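3. からまった配線をほどいて、トレーに分ける

さて、ここがいちばん時間を食うところです。私はこの章を書くまでに何度もやり直しました(初稿は5月に書いて、ほとんど捨てました)。章の前半で部品の箱を片づけた方は、その続きからどうぞ。

用意するもの
・浅めのトレーかカゴ(色が違うと楽です)
・白っぽい作業面、または白い容器
・結束用の面ファスナー。私はClutentの細幅を使っています
・ラベル用の紙テープ

手順
1. 線の束をいきなり引っぱらず、白い面の上にふわっと広げます。細い線は背景が暗いと本当に見失います!
2. 広げたら、まず目立つ色を1本だけ選びます。私はたいてい赤から。
3. その線が他の線の上を通っているか下を通っているか、目で追います。手はまだ出しません。

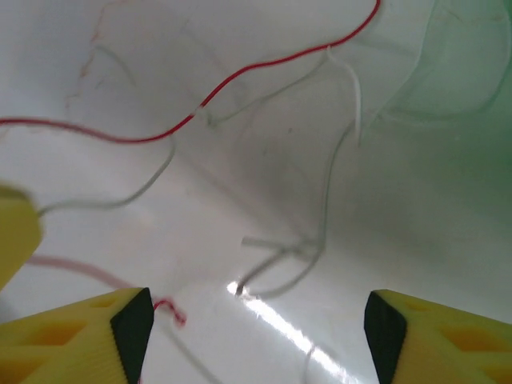 図3-1 白い面に広げた細い被覆線。赤い線は目で追いやすい。

4. 端が見つかったら、端のほうから少しずつ抜きます。真ん中をつまんで持ち上げると、輪がきゅっと締まって結び目になります(私は何度もやりました)。
5. 抜けた線はゆるく輪にして、面ファスナーで軽く留めます。
6. 残りの線も同じように、1本ずつ。急いでいるときほど2本まとめて抜きたくなりますが、がまんです。

注意:被覆線は細いので、固い結び目を爪やピンセットでこじらないでください。被覆に傷がついた線は、迷わず別によけておきます。電源や機器につながったままの線は、この手順では扱いません。先に電源を切って、外してから始めてください。

ほどけてきたら、次は分け方です。私は色で分ける派で、黒い線は緑のトレー、それ以外は網目のカゴ、と決めています。
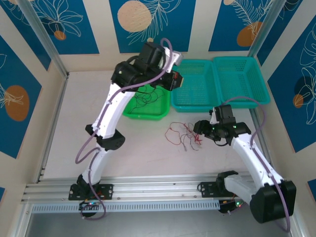 カゴは最初から全部埋めようとしなくて大丈夫です。赤とグレーのように混ざりやすい組み合わせは、片方を先に全部拾ってしまうと、もう片方は残ったものを集めるだけになって、ずいぶん気が楽ですよ。

7. 分け終わったトレーに紙テープを貼り、色と長さを書きます。長さは600 mmより長いか短いか、それだけで十分です。私は細かく測って一覧まで作ったことがありますが、一度も見返しませんでした。
8. ラベルを貼ったトレーは、Leltolettiの棚の下段へ。上段に置くと、取り出すときに線がカゴの網目に引っかかることがあります。

メモ:短すぎる切れ端をどうするか、よく聞かれます。うちでは77 mmより短いものは処分にしています。半端な数字なのは、使っている小箱の内寸に合わせたからです。お手元の箱に合わせて変えてください。

メモ2:網目のカゴは風通しがよくて好きなのですが、線の先が細いと穴から飛び出します。気になる方は底に厚紙を1枚敷いてください。Tudholmの仕切り板を切って使っても、ちょうどよく収まりました。

棚のラベルの並べ順は次の章に書いてあります。

最終更新:2022年9月1日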